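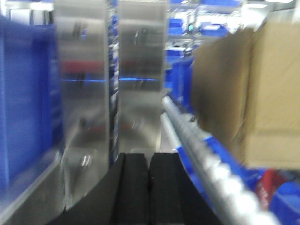
Maren Tobiasz

Maltside bindery notebook, June

Wheat paste, continued from the last entry. The batch made with the Joltton flour went sour overnight again, even with the lid on. Threw it out and washed the pot with vinegar. The Whitlock starch batch is still good, no smell, a little water on top. Stirred that back in and pushed it through the strainer before using it.

Spine lining on the parish register: first layer of tissue is on and lying flat. I had it too wet at the tail and the old leather started to darken, so I blotted and waited until after lunch before putting on the second layer. Leave it under a light board. Do not press this one, the shoulders are weak.

Whoever has the small bone folder, please put it back in the drawer.
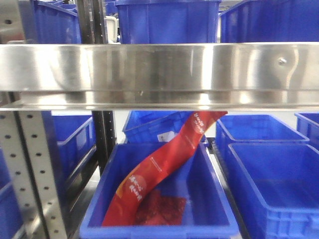

Steel beam with blue bins above it.

Page repairs went slowly. 88 leaves in this section, and 11 of them have tears that run into the text. The short edge tears took the thin tissue with no trouble. The long ones need the heavier tissue, torn to shape along a water line and not cut. I tried cutting a strip for comparison and the edge shows as a hard line when the leaf is held to the window. Took it off again.

Iltska tissue is warmer in color than the sheet we used last year. It matches the front leaves well and looks yellow against the back ones, which were washed at some point. Toning the other tissue with weak tea might be easier than ordering more. Try it on scrap first, let it dry fully, then compare in daylight.

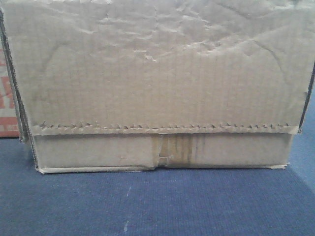
Boards and cover

Front board has split in layers at the lower corner. Worked thick paste in with a palette knife, wrapped it in silicone paper and clamped it between scraps. It squeezed out on the inside face, so check for paste on the paper before unwrapping. Clamps can stay on up to 2 days if the room stays damp.

Back board is sound. The cloth is lifting at the joint but all of it is there. Will lift it a bit further with the spatula to get the new lining under, then put it back down over the top.

Sewing is broken at the first gathering only. Linen thread, waxed, 2 ply.
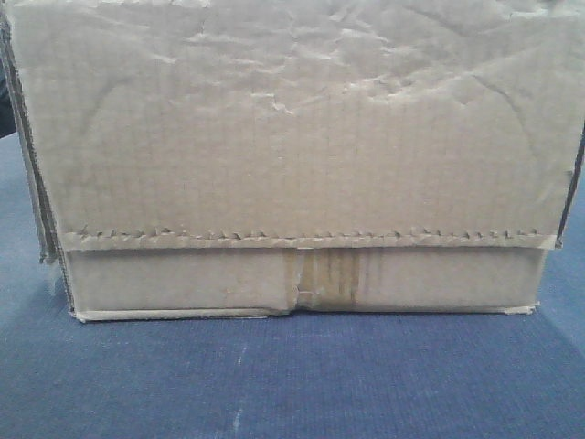 A pencil note beside the sewing line disagrees: the last gathering is loose too, the thread is whole but the kettle stitch has slipped, and it should be caught up before any more lining goes on the spine.

Checked, and it has slipped. No more lining until that is done. Made fresh Whitlock paste a bit thinner than before and left it to cool with the lid ajar.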